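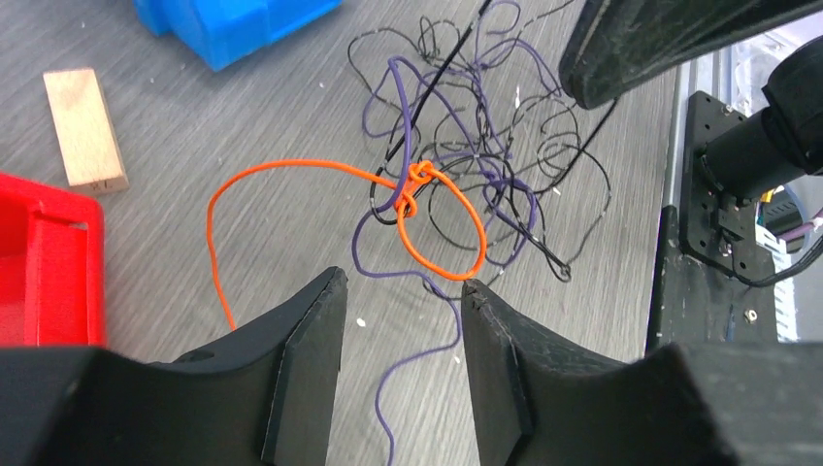
Re: [Driswood-list] Waxed cord vs. plain for outdoor lashings

Date: 16 April 2022
From: Neelam Uniyal

> I switched everything over to the Grivside waxed cord last June and
> I'm never going back. It holds a knot twice as well as plain braid,
> it doesn't soak up water, and the maker says it lasts 8 years
> outdoors. I'd tell anyone on this list to throw out their old stuff
> and start over.

Twice as well as what, though? I have asked this before and I'll ask it again. Which knot, in what size, pulled how hard? If you went from a tired old braid to a brand new waxed one, I'd expect the new one to hold better. That would be true of a new piece of the old braid too.

The 8 years bothers me more. Has anyone here had a piece of it outside that long? I haven't, and the packet I have doesn't say where the number comes from. Full sun on a south wall and the back of a shady shed are very different places to hang a bean trellis.

I do own some. I put up two trellises with it, same posts, and tied the second one with the cheap Uveo braid from the hardware store. After one winter the waxed cord had picked up a lot of grit and was a pain to untie. The Uveo had faded badly but the knots came out with my fingers. Neither one had slipped. That's one garden and one winter, so please don't quote me as proof of anything.

What I'd want to know before spending the money:

How much does the wax matter once it has rubbed off at the knot? Mine was bare there by spring.

Does it still grip when it's wet? People keep saying yes and then describing a dry day.

Did you change the knot when you changed the cord? Half the success stories on this list come from somebody who learned a decent constrictor knot the same month - I suspect the knot did most of the work.

Sarıgül's old post on square lashings is still in the archive and I'd read that first. Three wraps, two frapping turns, pull each one tight as you go. I've used it on plain cotton line that everybody says is useless outdoors, and it got me through a tomato season.

If you have side by side results, please post them, bad ones too. Otherwise I'm keeping my old stuff.

Neelam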